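Planner refuses grasps near the bin wall, but only on one side. Ask Question
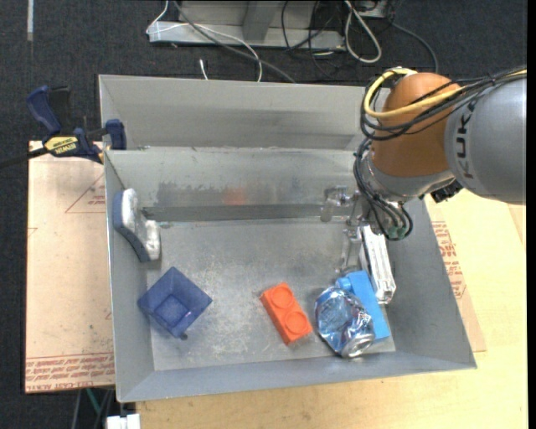 Current bin contents. The objects on the right are the ones it won't touch.

Score 9. Bin picking cell, KUKA arm, metal bin with sloping sides, fixed camera looking in. Segmentation is fine, and I get sensible grasp candidates on everything, including the can. The orange-red brick in the middle plans first time. The dark blue bowl plans. Anything leaning on or lying near the right wall comes back with "no collision-free path" after 20 seconds of what I assume is sulking.

Things I have tried:
- raising the planning timeout to 70 seconds (same answer, longer sulk)
- swapping the planner for the other one in Truvbridge
- turning off self-collision, which produced a path I was not brave enough to run

The bin is a mesh I exported from CAD and loaded into the planning world. Collision padding is whatever Clenia defaults to. The left wall gives me no trouble at all. Is this a known bug or have I done something daft?

Edit: someone asked for the log. It is 57 lines of the word "invalid" so I have spared you.

3 Answers

Accepted, score 14
Display the collision geometry and not the visual mesh. My money is on Truvbridge having wrapped your bin in a convex hull when you imported it. A hull of an open bin is a solid lump, so nothing inside should be reachable.

Except you say the middle works, so it's probably half of that: each wall hulled separately, and the sloping right one has come out as a fat wedge leaning into the cavity. Split the wall into thin boxes by hand. Five boxes, ten minutes, very dull, works.

Then check the cable bundle. Your arm comes in from the right, and if someone has modelled the cables as one generous cylinder round the wrist (we did) it will hit the right wall long before the finger gets near anything. Ours was fat enough to park in.

 Comment: It was both. The wedge was mine, the cylinder was in the robot model we were handed, with a note saying "temporary". Long white and silver thing now plans. Can is still a maybe.

 Comment: A crushed can is always a maybe.

Score 3
Padding. Clenia pads the links and the world separately and they add up, so set one of them to zero. It's in the docs under a heading that has nothing to do with padding. Also look at your depth data on the metal, shiny walls give you floating points and if you're feeding an octree as well as the mesh you'll get phantom lumps. We mask out the bin before building ours.

Score -2
We had this and moved to Bonitz and it went away. Can't say why. Have you tried a bigger bin?

 Comment: Oh, splendid.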